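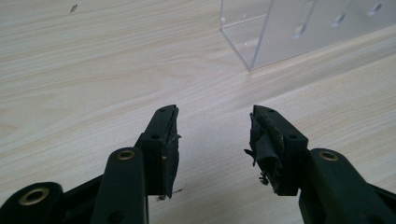 Light wooden tabletop, section 4.

Reading time: 7 min

4. Setting Up the Favgate Height-Adjustable Table

This section applies to the Favgate table frame supplied with the Wolde control box. Read all of the steps before connecting the table to a power outlet. Two adults are required for steps 2 and 3.

4.1 Placing the table

1. Select a level floor area at least 900 mm from any radiator or window that opens inward.
2. Lift the table by the frame. Do not lift it by the tabletop.
3. Lower both feet to the floor at the same time.
4. Turn the leveling screws by hand until the table no longer rocks.

CAUTION: Do not drag the table across the floor. Side loads can bend the leveling screws and will void the warranty on the feet.

Note: On thick carpet, fit the wide foot plates (bag C) before leveling.

4.2 Connecting the control box

1. Confirm that the power cord is unplugged.
2. Slide the Wolde control box into its bracket until the latch clicks.
3. Connect the left leg cable to port 1 and the right leg cable to port 2.
4. Connect the hand switch to the port marked HS.
5. Secure all cables with the clips provided, leaving enough slack for full travel.
6. Plug in the power cord.

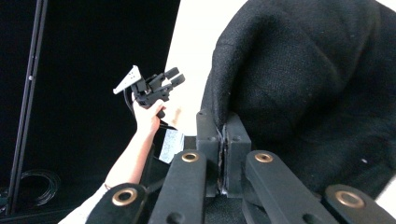
Can the table be used before the first reset?
It will move, but only downward and at low speed. Complete the reset in 4.3 before placing equipment on it.

4.3 First reset

1. Clear the space above and below the tabletop.
2. Press and hold the DOWN button until the table reaches its lowest position.
3. Release the button, then press and hold it again for nine seconds. The display shows RST.
4. Release the button. The table rises slightly and stops.
5. Press UP to confirm normal travel.

If the display shows E7, one leg cable is not fully seated. Unplug the power cord, reseat both cables and repeat the reset.

WARNING: Keep hands and loose clothing away from the underside of the frame while the table is in motion.

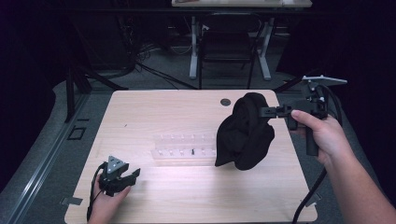 Page 9

4.4 Care of the surface

Wipe the tabletop with a soft, slightly damp cloth along the direction of the grain, then dry it. Do not use abrasive pads, bleach or solvent cleaners. Place a mat under hot dishes and under any object with metal feet.

Check the frame bolts after the first month of use and once a year after that. Replacement bolts and foot plates may be ordered from Clunau Parts Service.

Contact Favgate Support | © Favgate | Back to top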